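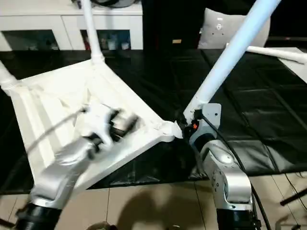
Roswitha Danzer thought the frog should not forgive anybody until the last page, and said so before the rest of us had our coats off, so the minutes may as well begin with her. She had read the new draft of the Dirnside tales twice on the train and felt that a frog who has spent a whole winter down a well would be a good deal crosser than ours is.

Dirnside Story Circle
Minutes of the meeting of December 9, 2022
Present: Roswitha Danzer, Nosipho Moodley, Sizwe Masilela, Rizal Sutanto, Špela Matić (minutes)

1. Minutes of the October meeting
Read and agreed, with one correction. Sizwe's giant is called Peixoto, and I had him down as Peixote all the way through, for which I am sorry (Sizwe was very gracious and said the giant would have minded more than he did).

2. The frog's diary
We stayed with Roswitha's point for a good long while. Nosipho, whose chapter it is, had wanted the frog to soften when the miller's daughter drops him the bread, and she read us that page aloud, and it is a lovely page. Rizal wondered if he could take the bread and still be rude about it in that night's entry. Everyone liked this very much! Nosipho will rewrite the last three entries and keep the bread. The line about the moon being "a cold pancake" stays in, by four votes to one. The one was mine and I am at peace with it.

3. Peixoto and the three sisters
Sizwe has cut his tale from 300 lines to 200, and it moves along much better now, though several of us missed the goose. He is willing to bring the goose back if somebody else's tale can spare the room. There was also a question about whether the youngest sister can understand birds from the start or only after she drinks from the blue cup. In Rizal's tale, which comes after, she has plainly never heard a bird speak before, so it can't be from the start. Sizwe and Rizal to settle it between them and let me know, so that I can fix the family tree at the back.

4. Fonditz
We still don't agree on how the wicked godmother Fonditz talks. Roswitha has her in rhyme and Nosipho has her in plain speech, and a reader going straight from one to the other would think she was two people. Sizwe suggested that she rhymes only when she is casting something. We tried this on page 23 with Roswitha reading, and it worked nicely, apart from "porridge," for which we found no rhyme at all. Agreed to go on that way. Roswitha will look over every Fonditz passage.

5. Length and order
The collection stands at 47 pages without the family tree. The frog will go first and the giant second, with Rizal's bird tale to follow. My own piece on the tailor's shadow isn't finished, and I promised it for next time, as I believe I also did in October.

6. Any other business
Rizal asked if the title could be a little shorter. Ideas to me, please, by letter or in person.

Next meeting: at Nosipho's, usual time. She asks that we bring our own pencils.

Š. M.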